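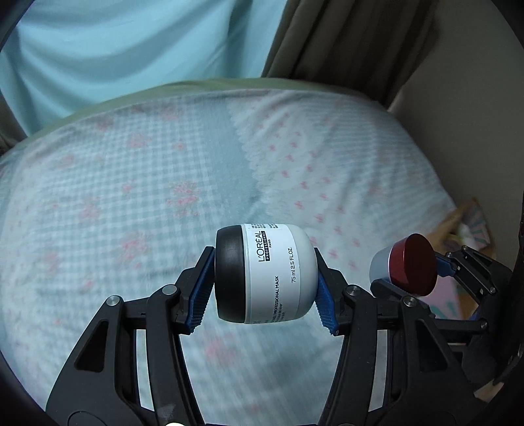
Small Jars, Big Promises: The Bathroom Shelf Gallery

I have never trusted a small jar. You pay for the lid, you pay for the label, and three weeks later you're scraping the bottom with a fingernail. So when Zoi Kyriakidis told me that decanting and downsizing would fix my overcrowded shelf, I asked to see it working in her own bathroom first. She has since sent me a lot of opinions and one tidy shelf from Zestotwood. I'm keeping the shelf.

L'Oréal Professionnel hair mask, 75 ml. The label says 2.5 fl oz, and it says "professional mask." I don't know what makes a mask professional. My hair is long, and I doubt this size would see me through March. Zoi says I use too much.

Small round container, dark red lid. I'll admit the lid is handsome. Glossy red is easy to find in a drawer at six in the morning, and I can't say the same for the clear tubs everyone keeps recommending. Whether a good-looking lid is worth the space is another matter.

Yu-na Ban wrote in to say small containers are for travel and I'm judging them unfairly. Maybe. I travel twice a year, and the hotel has shampoo. She also suggests writing the opening date on the base of every jar, which I tried with a marker. It rubbed off on my towel.

Next up are the drawer dividers from Nolitz. They promise room for 28 items. I have my doubts.

Posted 2025-01-28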